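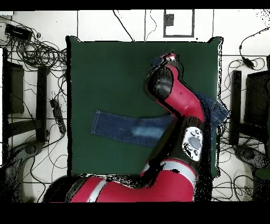

What stops the arm when it has picked up one layer of cloth too many? In our setup, a limit on the pulling force at the wrist stops it, and that limit was set too high for small garments.

## 5.2 Failure: double-layer grasps on trouser legs

The folding policy was trained on 1,964 grasps, most of them on towels and shirts. Trousers were added in July, after the Leclerc test set was extended to cover children's clothing. We ran 146 folding trials on jeans with the Grumness controller and logged every stop, whether it came from the software or from the person at the switch.

The most common fault was a grasp that closed on both layers of a leg when the plan called for the top layer only. Denim is stiff, and a fold near the knee can stand up high enough for the finger to slide under it. The controller then reads a firm grip and carries on. From its point of view nothing is wrong until the arm starts to pull and the whole garment moves. 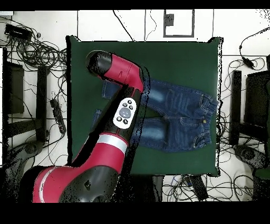 Once the garment moves, the position estimate made at the start of the trial is out of date. The controller does not refresh it until the current motion ends, so the next grasp is aimed at a place where the cloth used to be. In 12 trials the finger came down on the bare work surface and pressed until the force limit tripped. No one was hurt and the gripper was not damaged, but the contact force was higher than our own safety rules allow.

We traced the high force to a single setting. The limit had been copied from the Itesau shirt trials, where a stronger pull was needed to free sleeves — it was never checked against a hard surface. Lowering it removed the excess force. It did not remove the double-layer grasps, and 10 of them appeared in the repeat runs.

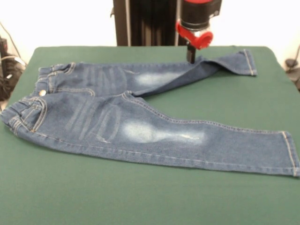
**Figure 4.** Gripper finger in contact with the upper leg of the jeans, at a crease in the denim.

A second change, tested at the Ninddale site, makes the arm pause after closing and compare the cloth outline with the one stored before the grasp. If the waistband has shifted, the trial is stopped and the garment is located again. The pause makes each fold slower, and we have not yet tuned it for lighter fabrics.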